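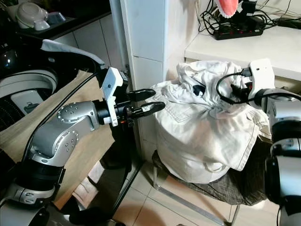
June, bench 3, start 7:40 am

Tea dye trials on the Irnar cotton, batch two. Still chasing an even tan on plain tabby, no blotches at the fold lines. Last batch came out like a giraffe. I blame the scour, water was hard and I rushed it. White cloth like the bag's is what I want as the reference for "before", so anything that goes in the pot gets held up against a plain white first and if it looks creamy next to it, it goes back for another scour. Did this with all the Irnar strips this morning. Two were creamy. Back in they went.

Scour: soda ash, a squirt of the plain soap, low simmer one hour. Water went yellow like weak beer. Changed it, ran again, second water nearly clear. Good enough. Rinse till it stops feeling slippery.

Weights, dry, before the pot: 600 g total goods for the big pot. Small pot just the test strips, didnt weigh, should have.

Mordant. Alum only this time, no iron till the end. Left them in overnight last time and I don't think it did anything extra, so today it's 3 hours with the lid on. Stir when you walk past. The Nadberg alum clumps, crush it first or you get white specks that take the color darker. Ask me how I know (see giraffe).

9:15. Tea on. Cheap black tea, the loose stuff from the Daza sack. 1000 ml per jar for the strips, strong, strained through the old curtain. STRAIN IT TWICE. Leaf bits leave dots.

Noted as I go:
strip A, ten min, barely there, looks like a dirty white
strip B, half hour, nice, warm, this is close
strip C, one hour, browner, edges darker than middle, was touching the side of the jar
strip D, forgot it. Pulled it at lunch. Not as dark as you'd think, so it levels off somewhere after the hour mark

Rinsed A to D cold. Everything drops a full shade in the rinse, and then another when dry, so pull darker than you want. Wrote that on the wall last year and it's still true.

11:50. Big pot. Goods went in wet, all at once, and this is where I think batch one went wrong: I fed it in folded. This time opened every piece out in the sink first, shook it, then in. Kept it moving the whole first ten minutes, arm is killing me. No fold lines so far that I can see but it's hard to tell under the brown.

Iron dip on half of strip C after lunch. Tiny pinch in a bucket. Went gray-green in seconds, quite pretty, not what the Vindodcombe order wants though. Keep the offcut, pinned to the back page. Bucket is marked IRON, please nobody use it for anything else, it ruins everything it touches.

Order is 3424 on the sheet, "warm tan, to match swatch". The swatch has been in somebody's window and faded on one side. Matching to the unfaded side. Will phone and check before I do the rest.

3:20. Big pot out, drained, spun, on the line in the shade. Looks even. One paler patch near a selvedge on the longest piece, maybe soap left in. Could overdye just that piece.

To do
more soda ash, down to the bottom of the tub
weigh the strips next time!!
wash test on B, twice, warm
light test, half under card on the sill, leave it alone till the end of the month
find out what they put in the Daza tea, smells of smoke

Line still damp at 5. Leaving it.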